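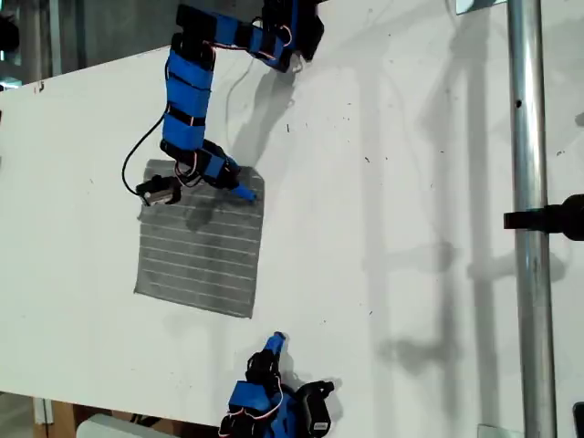
Teaching two arms to fold a towel
Project report, Yurani Carhuamaca, 27 Jun 2023

So my plan was to get 1000 demos of towel folding before the end of term. Ha! Segundo Marulanda (my lab partner) told me I was dreaming, and I'll admit he had a point. We drive both arms by hand, save the joint angles and the video from every try, and feed all of it to the policy we named Mullby. The towel is gray with pale lines across it, and I ended up loving those lines, they make a crooked fold so easy to spot when you're going back through the clips!

We start each try with the towel flat on the white board, but a bit skewed. My first batch was way too neat and Mullby fell apart the moment a corner was off by an inch.

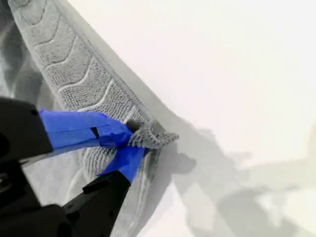

What counts as a good grab

This was the part we argued over the most. There's blue tape on the fingers, and what I want is the corner pinched right at the tips with a little tuft of fabric poking out past them. If the arm picks up the middle of the hem, I toss the try. Segundo wanted to keep those and label them as misses, so we trained it 2 ways, and his version did better on new starting positions (he's been pretty smug about it).

We're at 15 clean demos per session now, which is slow, but my driving is getting smoother. In July we want to try a thicker towel and see how much of this we have to record all over again.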